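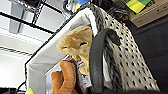
Chapter 6 deals with pile fabrics, in which a set of yarns or fibers stands up from a base cloth to form the surface. The earlier chapters treated flat fabrics, where the yarns that carry the load are also the yarns that meet the hand. In a pile fabric the two jobs are split. The ground holds the fabric together and sets its size; the pile gives it its look, warmth and feel. The range of surfaces is wide even within one class of product. A tan plush toy may have a fuzzy head while the orange-brown one kept with it in a white fabric bin has a soft, velvety texture, and neither surface tells the reader how the fabric was made. Similar effects can be reached by weaving, knitting, tufting or flocking. The method must be found from the back of the cloth or from a cut edge.

6.1 Terms used in this chapter

Ground: the base fabric, woven, knitted or bonded, to which the pile is fixed.

Pile height: the length of the pile from the top of the ground to the tip of the fiber, measured with the pile held upright and no load applied.

Pile density: the amount of pile in a given area. It may be stated as a count of tufts or as the mass of pile fiber. The two measures do not always agree. A fabric with few heavy tufts can have the same pile mass as one with many light tufts and still behave differently in wear.

Lay: the direction in which the pile leans. Nearly all cut pile has some lay, even where the maker intended it to stand straight. Panels cut with the lay running in opposite directions will appear to be different shades under the same light.

Tuft bind: the force needed to pull one tuft or loop out of the ground.

6.2 Cut pile and loop pile

In loop pile, each yarn rises from the ground, turns and goes back down. In cut pile the top of the loop is removed and two free ends are left. Loop pile resists crushing well at low heights, but a caught loop can be drawn out along a row. Cut pile does not run in this way. It loses fiber singly, through shedding, and most of the loss takes place early in the life of the fabric, when short fibers left by the cutting step work their way out.

Cutting also changes the color. Light that strikes the side of a fiber is partly reflected, while light that enters between upright fiber ends is largely absorbed. A cut pile therefore looks darker than a loop pile made from the same dyed yarn. Dyers allow for this when a shade must match across both types.

6.3 Recovery from crushing

A pile under load bends near its base. When the load is removed, part of the height returns at once, part returns slowly, and part is lost. The usual bench test presses a sample under a flat foot for a fixed time and measures its height at set intervals afterward. In the Fahmy series, which is used for the worked problems in this chapter, each sample was loaded 400 times and then left to rest for 20 hours before the final reading. The full series has 3524 readings. It is given in the tables at the end of the book.

Three properties of the pile control recovery: fiber stiffness, pile height and pile density. Stiffness depends strongly on fiber diameter, so a coarse fiber recovers well but feels harsh. Short, dense pile supports itself, each fiber being held up by those next to it. For this reason floor coverings that must lie close to hard parts, such as the gray carpet fitted against molded plastic trim below a car seat, pose a separate problem at the margin, where the pile has support on one side only.

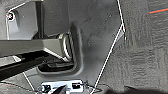

Malachy Lynch objects that density is given too much weight in accounts of this kind, and that a dense pile on a weak ground will fail sooner than a sparse pile on a sound one. In his notes on the Plelora trials he holds that tuft bind should be measured first and that no recovery figure should be reported without it. The point is a fair one for tufted goods, where the bind comes mainly from the adhesive on the back. It has less force for woven pile, in which the ground yarns grip each tuft directly.

Section 6.4 takes up tuft bind and its measurement. Readers who have not yet worked through the section on yarn friction in Chapter 3 should do so before going on.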